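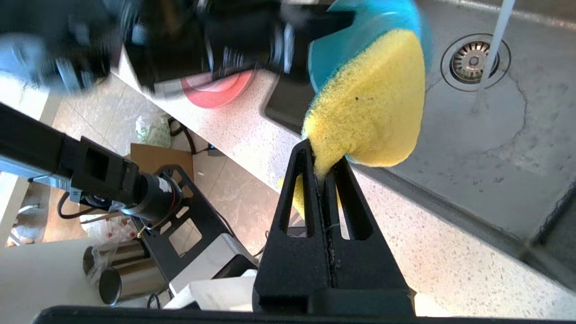 Fri 18 November

Sink week, day whatever. Whole day went to the sponge task on the Gusatico rig, and I'm pretty happy with where we ended up, even if my back isn't.

Plan was 50 episodes of right arm picks up sponge, gets it under the tap, left arm does its bit with the dish. Got 30 I'd keep and 20 I've tagged as doubtful. Most of the doubtful ones are my own driving. I keep rushing the left arm while the right one is holding still, and on playback the left wrist is just a smear for half a second. Drevesel doesn't care about smear as such, but it does care when the arm jumps further between samples than it ever does in the good runs. So - slower hands on Monday, me included.

Grip notes, while I remember. Pinching at the very tips is fine for lifting the sponge and a bit rubbish for scrubbing, it wants to pivot. If you come down a bit deeper it holds heaps better but then the printed fingers touch the sink rim on the way over. I went with tips for all the keepers so the set is at least consistent. We should do a deep grip batch separately and NOT mix them until somebody's looked at what it does to training.

Also the tilt. I've been letting the sponge sit however it lands in the grip, yellow side or blue side toward the wrist view, whatever happens. I reckon that's good variety. If you disagree, yell before the next batch!

Running water: leave it on a thin stream, same as today. Full bore splashes up and I'm not keen on finding out how the wrist wiring feels about it. Colour balance stayed locked all day, which is a first.

Storage - the shared drive is at over 680 GB and Mathebula (the upload script, for anyone new) stalled twice after lunch. Restarting it picked up where it left off both times, no lost episodes that I can find. Haven't checked the checksums yet.

To do:
- relabel the doubtful ones in Isell, add a reason this time
- deep grip batch
- second sponge, different colour, if the shop's got any
- ask about more drive space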